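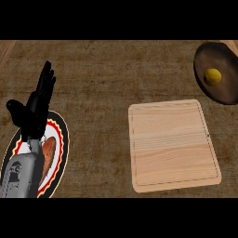 Pandano is looking for home cooks to test recipes for our next community cookbook, and we'd love for you to be one of them! You don't need training or a fancy kitchen. If you have a plate, a cutting board and a round bowl on a wooden tabletop, you have most of what our recipes call for, plus a stove and a decent knife. What we want is people who like to eat, who read a recipe all the way through (or mean to), and who will tell us plainly when step four makes no sense.

The book collects family dishes from the Plostton neighborhood, many of them never written down before. Felicidad Cabanatuan has spent months on the phone with grandparents turning "cook it until it smells right" into minutes and cups, and now we need to find out if the soups, stews, rice dishes and flatbreads come out well in other people's homes.

What you'd do

Testers cook 2 recipes a month through July, at home, on whatever days suit you. After each one you fill in a short form: how long it took, what you swapped, who ate it and whether they went back for more. Photos are welcome but not required.

What you get

We pay back groceries up to the limit in the tester guide, and every tester is thanked by name in the book and gets a free copy. There's also a big potluck at Yupanqui Hall when the testing is done, and those are so much fun.

Who can apply

Anyone 18 or over who lives close enough to pick up a recipe packet from us. Vegetarians and bakers, we're short on you, so please write!

How to apply

Send a few lines about what you cook on a normal weeknight to Taras Tkachuk, Pandano, 213 Rodereck Street, or drop a note in our door slot. Applications close Saturday, December 18, 2021.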